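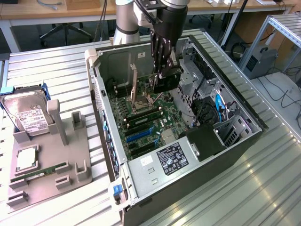

Offener Tower auf dem Arbeitstisch: Der Sockel für den Prozessor ist leer, zwei Speichermodule stecken noch.

Das zweite Leben der grauen Kisten

In einer Halle am Rand von Dorkden werden alte Bürocomputer zerlegt, Schraube für Schraube. Ein Besuch bei Dingen, die niemand mehr ansehen wollte.

Das Wort „Rechner“ habe ich in meinem ersten deutschen Büro gelernt. Ich suchte im Wörterbuch und fand einen Menschen, der rechnet, und danach erst die Maschine. Unter meinem Schreibtisch stand so ein Rechner, ein schwarzer Kasten mit grauer Front, und im Winter wärmte ich an ihm meine Füße. Acht Jahre habe ich neben ihm gearbeitet. Von innen habe ich ihn nie gesehen.

Bei Ultevard sieht man sie nur von innen. Der Betrieb hat seine Halle zwischen einer Tischlerei und einem Lager für Gartenmöbel, und wenn man am Vormittag durch das Tor kommt, riecht es nach Holz vom Nachbarn und nach warmem Staub. Auf Paletten stehen die Computer aus Behörden, Schulen und Versicherungen, mit Folie umwickelt. Viele tragen noch Aufkleber mit Zimmernummern. Auf einem las ich „Bitte nicht ausschalten“, mit drei Ausrufezeichen.

Die letzte große Lieferung kam von der Verwaltung in Clurnstead. 200 Geräte wurden dort ersetzt, alle am gleichen Wochenende, und ein Lastwagen brachte sie fast 200 Kilometer weit nach Dorkden. 183 davon hatten keinen sichtbaren Schaden. Das klingt nach einem guten Ergebnis, aber die Leiterin der Werkstatt sagte mir, dass das Äußere wenig bedeutet. Ein Gehäuse mit Beule kann innen gesund sein. Ein schönes kann Kondensatoren haben, die oben schon gewölbt sind wie der Deckel einer verdorbenen Konserve.

Zuerst wird der Kasten hingelegt

Ein Tower steht sein ganzes Leben lang, und in der Werkstatt liegt er zum ersten Mal. Man legt ihn so auf den Tisch, dass die abnehmbare Seite nach oben zeigt. Dann kommt das Blech herunter, und man schaut hinein wie in einen Koffer, den ein fremder Mensch gepackt hat.

Ich hatte Unordnung erwartet. Stattdessen sah ich etwas, das mich an eine kleine Stadt von oben erinnerte, und ich weiß, dass dieser Vergleich nicht neu ist. Die Hauptplatine ist dunkelgrün, mit schwarzen Steckern dicht besetzt. Blaue Steckplätze wechseln mit schwarzen. Das Netzteil liegt daneben als silberner Block und nimmt so viel Platz weg, dass man sich fragt, ob der Rest des Computers nur sein Gast ist. Auf ihm klebt ein schwarzes Schild mit sehr feiner weißer Schrift und vielen Prüfzeichen. Ich habe in meinem Leben oft solche Schilder gesehen und noch nie eines zu Ende gelesen.

Überrascht hat mich die Farbe Blau. Kleine blaue Laschen sitzen an der Innenwand, ein blauer Riegel im grauen Kunststoff der Front, und durch den Käfig für die Laufwerke biegt sich ein leuchtend blaues SATA-Kabel. Bei vielen Bürogeräten hat die Farbe an den Riegeln eine Bedeutung: Hier darf die Hand anfassen, ohne Werkzeug. Ein Techniker erklärte es mir mit einem Satz, den ich aufgeschrieben habe: „Wer das gezeichnet hat, hat an mich gedacht.“ Er meinte es ernst. Bei flachen Notebooks, sagte er weiter, denkt man an ihn nicht mehr, dort ist vieles geklebt.

Die Reihenfolge

Es gibt in der Halle ein Handbuch von 200 Seiten, aber es liegt im Büro und nicht auf den Tischen. Die Reihenfolge kennen alle auswendig. Erst der Stecker, der natürlich schon lange draußen ist, und trotzdem prüft man es. Danach die Festplatte. Sie wird gesondert behandelt, weil auf ihr die Arbeit von fremden Menschen liegt, und sie verlässt den Raum nur in einer abgeschlossenen Kiste. Dann kommen Karten und Kabel, der Kühler, der Prozessor, der Speicher, am Ende das Netzteil und die Platine selbst. Manche nehmen den Speicher früher heraus. Darüber wird in der Pause gestritten, freundlich, aber ohne Einigung.

Der Kühler ist der schwierige Moment. Zwischen ihm und dem Prozessor war vor Jahren eine Paste, und diese Paste ist oft hart geworden. Wer gerade nach oben zieht, kann den Prozessor mit herausreißen. Man dreht also ein wenig nach links, ein wenig nach rechts, so wie man einen Kuchen von der Form löst. Ich durfte es an einem Gerät probieren, das für Ersatzteile bestimmt war. Es knackte leise, ich erschrak, und der Techniker nickte. Das Knacken ist richtig.

Dann öffnet man den kleinen Hebel und den Metallrahmen, und der Prozessor liegt frei. Er ist kleiner, als ich dachte, ungefähr wie ein Keks. Ist er weg, bleibt der Sockel mit seinem Rahmen zurück, mitten auf der Platine. Von allen Teilen ist der leere Sockel das empfindlichste. Bei vielen Modellen stehen darin feine Kontakte, dünner als Haare, und ein einziger verbogener kann die ganze Platine zu Abfall machen. Deshalb kommt bei Ultevard sofort eine Schutzkappe darauf, wenn die Platine verkauft werden soll. Die Kappen liegen in einem alten Marmeladenglas.

Speichermodule dagegen sind dankbar. Zwei Klammern zur Seite, und sie springen fast von selbst in die Hand. Man fasst sie am Rand an, wie früher Fotografien. Auf den weißen Etiketten steht, was man wissen muss, und sie werden nach Größe und Takt in Schachteln sortiert. Sie verkaufen sich am leichtesten von allem.

Was ein Computer wert ist

Ein komplett überarbeiteter Tower kostet im kleinen Laden vor der Halle 43 Euro, ohne Bildschirm. Dafür bekommt man ein sauberes Gehäuse, geprüften Speicher, ein freies Betriebssystem und ein neues Laufwerk der kleineren Sorte. Ich fragte, ob man daran etwas verdient. Die Leiterin wiegte den Kopf. An den Geräten selbst verdient man kaum, an den Einzelteilen manchmal, und am Metall hängt es vom Monat ab. Aluminium, Stahl und Kupfer gehen an den Händler Pruvost, der jede zweite Woche einen Container abholt. Die Platinen, die wirklich kaputt sind, gehen in einen anderen Behälter. Aus ihnen holt man später in einer Hütte das Gold und das Kupfer zurück, jedoch nicht in Dorkden.

Das graue Plastik der Frontblenden ist ein eigenes Problem. Es ist mit der Zeit gelb geworden, bei manchen nur auf der Seite, wo das Fenster war. Es gibt Käufer, die stört es nicht, und es gibt Bastler, die bleichen es mit Mitteln aus dem Friseurbedarf. Die meisten Blenden werden gemahlen. Ich finde das schade und habe dafür kein vernünftiges Argument.

Wer kommt in den Laden? An dem Vormittag, als ich dort war, ein Vater mit zwei Töchtern, der einen Computer für die Schularbeiten suchte. Nach ihm ein älterer Herr, der ein bestimmtes Netzteil brauchte und das alte in einer Einkaufstasche mitgebracht hatte. Er stellte es auf die Theke, es machte einen schweren Ton. Die Verkäuferin drehte es, suchte die Nummer, verschwand zwischen den Regalen und kam mit dem gleichen Modell zurück. Er fragte nicht nach dem Preis. Er fragte, ob es leise sei.

Der Staub

Über den Staub muss ich noch schreiben, denn über ihn sprechen in der Halle alle gern. Er sitzt in den Lüftern und in den Rippen der Kühler, und er ist nicht überall derselbe. In Schulen ist er hell und hat etwas von Kreide. In Büros mit Teppich ist er grau und dick wie Filz, man kann ihn in einem Stück abheben. Computer aus Werkstätten haben einen fettigen Staub, den niemand mag. Vor einigen Jahren kam ein Gerät aus einer Bäckerei, das innen ganz weiß war. Es lief noch.

Geblasen wird in einer eigenen Kabine, mit Maske und mit wenig Druck. Die Lüfter hält man dabei mit einem Finger fest, damit sie sich nicht zu schnell drehen. Wer das vergisst, hört einen Ton wie von einer kleinen Sirene, und die anderen schauen herüber.

Gegen Mittag war der Tisch, an dem ich gestanden hatte, voll mit Teilen: die Kabel gerollt, die Schrauben in einer Schale mit Magnet, das Blech an die Wand gelehnt. Von der Palette aus Clurnstead wurde die Folie weiter aufgeschnitten. Ich fragte zum Schluss, ob man meinen alten Rechner hier auch nehmen würde, wenn ich ihn noch hätte. „Welches Modell?“, fragte der Techniker. Ich wusste es nicht mehr. Schwarz, sagte ich, mit grauer Front. Er zeigte auf die Paletten, und ich verstand, dass ich genauer sein musste.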